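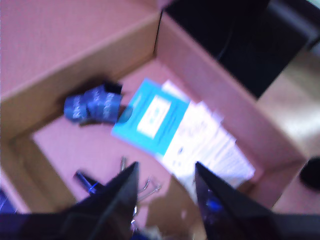
Clear your desk into one box (the quick way)

Search this site Go Search tips

Doing this between calls so it's short. You need a desk, a shallow cardboard box and a bit of patience. No organiser trays. No label maker. I bought the Onsri drawer set, 85 bucks, and it's back in its carton in the garage.

1. Pick the box
Low walls. You want to see the bottom without digging. A parcel box with the lid still on it is fine, fold the lid right back so it's out of your way. Don't go deep. Deep boxes turn into the junk drawer by December, ask me how I know.

2. Park it in front of the monitor
Dead centre, where you'd normally put the keyboard. Annoying on purpose. You can't get back to work until it's dealt with.

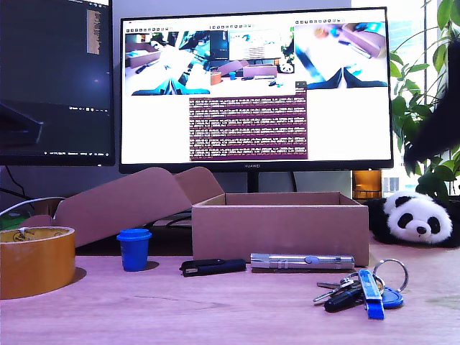
Cables next. Leave them plugged in, just shove them to the back edge and keep going. If you start untangling now you'll lose the whole arvo. Same with the tape, mine sits out to the left of the box the entire time becuase I keep reaching for it. Plant stays by the window. Plants aren't clutter, I don't care what Apinya says.

3. Paper goes in first
Flat on the bottom. Manuals, cards, leaflets, that warranty thing from Bremo. Don't read them. Reading is a seperate job. Anything stiff or brightly coloured goes on top of the plain sheets so you can spot the pile later.

4. Then pens and little metal bits
Corner of the box, all together. Markers with caps ON. Keys, clips, bent wire, whatever. If it rolls, lay it against a wall of the box.

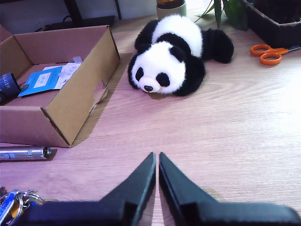
If it still rolls, tape it down with a small loop of tape, sticky side out. Comes off clean next day. Decha uses an old Humska tin for this step, works too, but then you've got a tin on your desk as well.

5. Soft stuff last
Toys, mascots, stress balls, the beanie you took off in winter. These take up loads of room and weigh nothing, so they come after everything else or they hog the box.

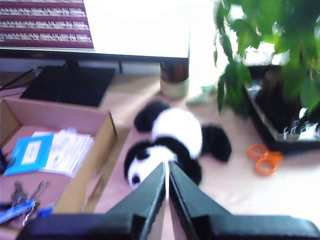 Big items don't have to go in at all. My rule is 2 things allowed to live on the desk and they have to be things you'd miss. A panda lying on its side next to the box is allowed. A third coffee mug isn't. If you can't decide, leave it beside the box overnight and see if it bugs you in the morning.

6. Wipe down
Damp cloth, then dry one. Go along the grain if it's timber. Lift the box, do under it, put it back.

7. Shelf
Box on shelf, lid folded over, date on the side in marker. Go through the papers when you've got a spare half hour. Not tonight.

Kitchen bench version coming when I get to it, same idea but with the Fava jars.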